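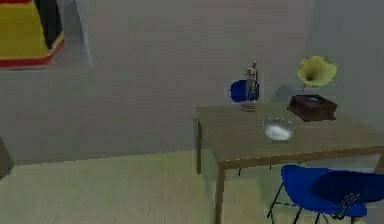
The dining table in our simulated flat, with mannequin, glass bowl and gramophone.

Call for participants: remote drivers for a gripper and controller comparison

Posted by Blandine Arnaud, November

We are looking for people to steer a simulated robot arm around a simulated flat and then tell us, in plain terms, which parts of the experience they disliked. No robotics background is needed. Two of our best drivers in the pilot had none, and one of our worst designed the controller.

The study is called Cirkell. It compares two grippers and two ways of driving them. The first gripper is the Faler, a plain parallel jaw that opens, closes and has no further ambitions. The second is the Uddin, which has three fingers and a great many opinions about where they should go. You will drive each of them with a handheld controller and again with an ordinary keyboard, in an order decided by a script that doesn't take requests.

The tasks are household ones. You will be asked to move the glass bowl without knocking anything, to turn the mannequin to face the other way, and to bring the gripper up close to the horn of the gramophone and stop before contact. The bowl is the one people complain about. Clear glass is hard to judge through a simulated camera, and we would like to know how much harder it gets when the view comes from the wrist and when it comes from across the room.

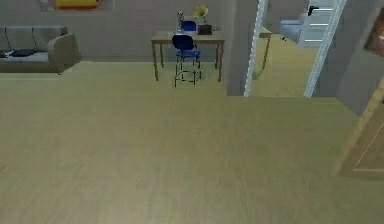 Later sessions add driving from further off. The arm rides on a wheeled base, and you will have to bring it across the floor, past the chairs and up to the table before any gripping can start. Pilot drivers either crept over at the speed of a glacier or arrived sideways. Both are useful to us. We log every run, and the pilot alone left us with 3,154 of them, a fair number of which end in a chair.

What you would be doing

You would drive for 2 sessions, each lasting an afternoon, with a break whenever you want one. After each block there is a short form and a longer conversation with Dinesh Marikar, who runs the sessions and has heard every possible word for "laggy". Please be as rude about the controllers as you like. He wrote only one of them, and he won't say which.

What you need

— to be 18 or over
— a desktop or laptop computer with a wired connection (we tried it over hotel wifi and would prefer not to again)
— normal or corrected vision, and reasonable comfort with moving camera views
— use of at least one hand; tell us which you favour and we will set up the controls to suit

If first-person video games make you queasy, the wrist camera almost certainly will too. Mention it when you write and we can put you on the fixed view only.

We post the handheld controller to you and pay for its return. Participants receive 500 euros on finishing both sessions, or half of that if you stop after the first. You may stop at any point without giving a reason, though Dinesh will look hopeful in case you have one.

There are 5 places left in this round. To apply, send a few lines to Blandine at the Lullari office saying when you are free and what you last used a game controller for, if anything. "Never" is a perfectly good answer. Applications close on Thursday at noon, and we reply to everyone, including the people we can't take.

Last updated: November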